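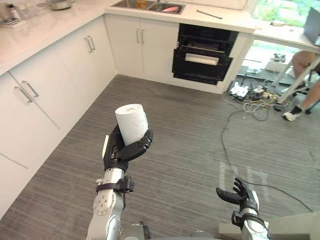 Left arm holding a paper towel roll, test kitchen.

About Jurnow

Jurnow builds and supports two-arm manipulation kits for research labs, equipment makers and product test groups. Our main product is the Flukilex kit: a pair of arms, articulated hands, wrist cameras, a head camera, and the control software that ties them together. We also sell setup, task programming and repair as separate services.

The company was started by Junpei Takeda, who wrote the first version of our grasp controller, and Nayeli Nina, who runs hardware. Both still work on customer installs. Engineering, assembly and support share one building, and the person who answers a support call has usually handled the same part that week.

What the kit does

Flukilex is meant for handling household and light commercial objects: rolls, bottles, pans, boxes, cloths. Grip force is set per finger. Each hand can be run alone or paired with the other, and either one can be parked while the other works. The standard task library contains 186 routines, all of them editable. Customers on a service plan receive new routines as they pass our internal checks.

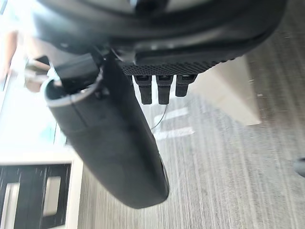 Wrist cameras are included with every kit and are calibrated before shipping. Recalibration on site takes one operator and a printed target. The head camera and both wrist cameras write to the same clock, so recordings can be compared without manual alignment. Data stays on the customer's own storage unless a support case requires a copy, and then only with written permission.

Testing

Every kit runs for 336 hours before it leaves the building. Part of that time is spent on a fixed bench program and part on open tasks in furnished rooms - counters, cabinets, ordinary flooring, ordinary window light. A hand is rebuilt if any joint drifts past its limit during the run. The current finger design is rated for 2000 full-load cycles between inspections.

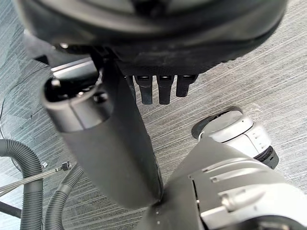
Cables and connectors get a separate inspection, as they account for most of our field repairs. Replacement harnesses are kept in stock and can be fitted with the hex keys supplied in the case.

Services

Lo is our short-term rental program, with delivery, setup and one day of operator training included. Valent is the annual service plan. It covers firmware, two inspections, loaner hands during repair and phone support from 8 a.m. to 6 p.m. Custom fingertips and mounts are quoted by drawing.

Demonstrations are held every Thursday by appointment. Bring the objects you need handled, including the ones that have given you trouble.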